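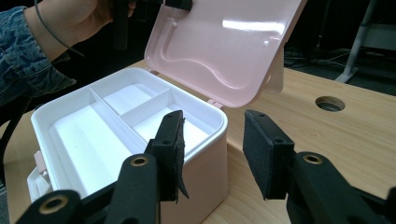

Storage and Sorting Project: progress report to the Holloway Fund

Period covered: November to February
Prepared by the project office, Udulero, Bevotbridge

When we applied for this grant we said we would get the craft and sewing stock at Bevotbridge into a state where a person could walk in, ask for a press stud and leave with a press stud. We are further along than we were in November. A press stud can now be had in most cases, provided you aren't particular about the size.

What has been done

The long cupboard has been emptied, wiped down and refilled, in that order. The emptying took one afternoon and the refilling took most of a month, largely on account of the buttons. Our application described these as 'a modest collection'. We would like to withdraw the word modest.

Of the 40 storage boxes in the plan, 26 are filled, labelled and on the shelf. They are a mixed lot. The budget ran to plain ones from Trunwood for the heavy things (scissors, irons, the tin of weights that has already ended one shelf) and the smaller sorts have gone into whatever was donated and had a lid that stays on. Several of those are vanity or jewellery boxes in shades of pink. They are very good. A removable tray with a divider or two does more for hooks and eyes than anything we found in the catalogues, and when a box opens wide you can see what you have without tipping it all out on the desk, as was the custom here.

The pink and white box with the three-compartment tray has been the pattern for the small-parts shelf. The long, narrow compartment is meant for needles in their packets, the smaller one at the back for thimbles, and the wider one at the front for anything that gets asked for daily. We tried it the other way about in December and spent a fortnight reaching over the thimbles.

Labels are handwritten. The label printer in the original budget was bought, worked for two days and has since printed only the letter H. It has gone back to the supplier and the refund is shown as income in the accounts sheet.

What hasn't been done

14 boxes remain. Two of these are zips, which are being sorted by length after a short and regrettable attempt at sorting by colour. The rest are ribbon, elastic, and a category currently written down as 'various', which we accept will not do for the final report.

The lending list is also behind. We promised a sheet on which people sign out a box and sign it back in. The sheet exists and hangs by the door with a pencil on a string. It has been used 15 times, mainly for signing out. We are going to try a brighter sheet and, if necessary, a longer string.

Money

Spending is within the grant. Boxes came in under budget thanks to the donations, and shelving came in over it thanks to the tin of weights. We ask the Fund's permission to move the printer refund to the shelving line, where it will be spent on brackets.

One question raised at your last visit

You asked whether donated boxes would look untidy beside the bought ones. They do, a little. The plain ones are on the lower shelves and the pink ones are at eye level, and people find things faster by saying 'the pink one on the left' than they ever did by reading a label – mine in particular, it has been suggested. We'd like to keep them where they are unless the Fund feels strongly.

Next steps, to the end of the grant

– Finish zips, then ribbon and elastic.
– Break up 'various' into things with names.
– Fit the new brackets before anything heavy goes back up.
– Line the wooden drawers, which still catch on wool.
– Write the one-page guide to where everything lives, and leave a copy inside the cupboard door.

The final report will come with the completed box list and receipts. If you would like to visit before then, mornings are best. After lunch the sewing group has the desks and you would be given something to hem.

Related items
Storage and Sorting Project: first report to the Holloway Fund
Button sorting: bring your own tea
What we can and can't take as donations
Cupboard opening hours at Bevotbridge
Wanted: shelf brackets, heavy duty

This site uses cookies to remember your settings. By carrying on you agree to their use. Accept | Change settings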